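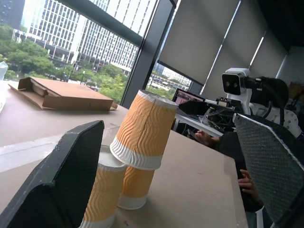 Do ripple paper cups stack any better than plain ones?

Posted by Maite Villanueva
February 19, 2025

I've been handed the games table for our open afternoon at Trultard and the plan is a cup stacking game, building pyramids against the clock. We have a box of paper coffee cups with the wavy sleeve left over from the December do, 83 of them, and I'd like to use those up before I buy anything.

The seller's blurb (Skadell ripple cups) claims the ridges "improve stability when stacked". I have my doubts. The ridges are on the side and the cups touch at the rims and the bases, so I can't see what the sides have to do with it. When I tried at home the second row kept sliding off if the gap underneath was even slightly wrong. Might be me. Might be my kitchen table, which has never been level.

So, are they all right for this or am I going to spend the afternoon watching people get cross? And does it help to put something under them? Somebody suggested a sheet of cardboard taped down, which sounds like one of those tips that gets passed round without anyone testing it.

Emiliano Casado

You're right to be suspicious of the blurb. I think "when stacked" means a sleeve of cups nested one inside another in a cupboard, and even there I haven't noticed any difference. The ridges are for keeping your fingers off hot coffee. What they do give you is something to hold. A plain paper cup is slippery in a dry hand, and a ripple one can be picked up with two fingers without squashing it, so placing the top cup is easier. That's all I'd credit them with.

The sliding will be the gap. Put the bottom two side by side, nearly touching, and lower the third so it sits across both. If you leave a finger's width between them the top one has very little to rest on. Paper rims are also never quite round once people have handled them, so throw out any that have gone oval. I had a bag where more than 53 had been crushed by a case of squash on top, and no amount of skill was going to save those.

Cardboard is worth doing, though I was as doubtful as you. A shiny table lets the bases creep when somebody knocks it. Tape the sheet flat, though, as a loose one is worse than a bare table.

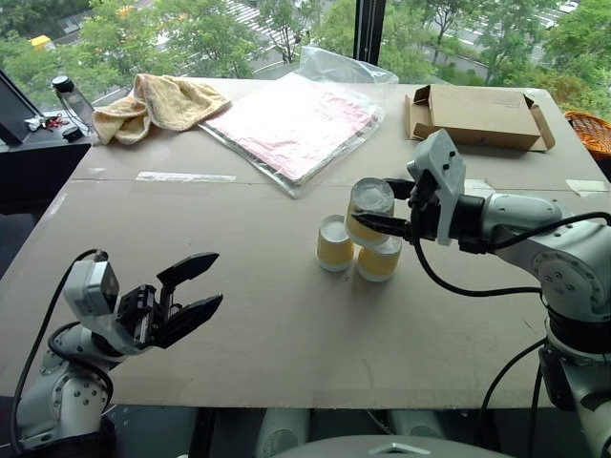

Do I need to buy proper sport stacking cups for this?

Only if you're timing people seriously. The plastic ones have holes in the base so they don't stick together, and they survive being dropped, but for an afternoon of casual play paper cups do the job.

Figueroa

I wouldn't bother with ripple cups. We used them at a school fair and the sleeves started peeling at the seam, then they catch on each other. Plain white ones are cheaper and nobody cares. Also do it on the floor.

Emiliano Casado

Replying to Figueroa: peeling at the seam sounds like one bad batch, or cups that had already been used for drinks. Mine have never done it and I've run this game a good few times. As for the floor, try it with anyone over forty.

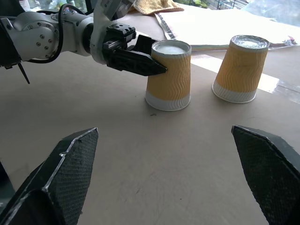
Ripple-sleeve paper cups, standing with a gap between them.

oldtinshed

Has anybody measured any of this? Every thread on here about cups ends with people swearing by cardboard, or a tablecloth, or a bit of non-slip mat, and I've yet to see anyone try the same build on all of them. I did a half-hearted version with my nephew. Ten goes on a bare table, ten on cardboard. Cardboard came out ahead, but he was also getting better as he went, so I wouldn't bet money on it. The tablecloth was hopeless. It bunches up.

For the game itself I'd start with 2 cups and one on top, and let people get that right before they go bigger. Give them 90 seconds. Most will think it's too long until they're on the third row.

Maite Villanueva

Thanks all. Tried again last night with the bottom cups pushed close together and it was much better, so I'll take back some of what I said about my table. Still don't believe the blurb. Picking them up by the sleeve is easier, I'll give it that, although I noticed I kept grabbing the top one by the rim anyway and tipping it as I brought it over.
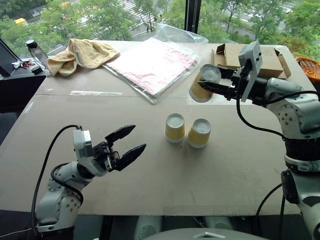 Upright cups side by side, and another held tilted by its rim near the far edge of the table.

Going with the cardboard. If it turns out to be nonsense I've lost a bit of tape. I'll get a packet of plain ones too and see whether people prefer them.

Contact Enemow Help | Copyright Enemow 2025 | Back to top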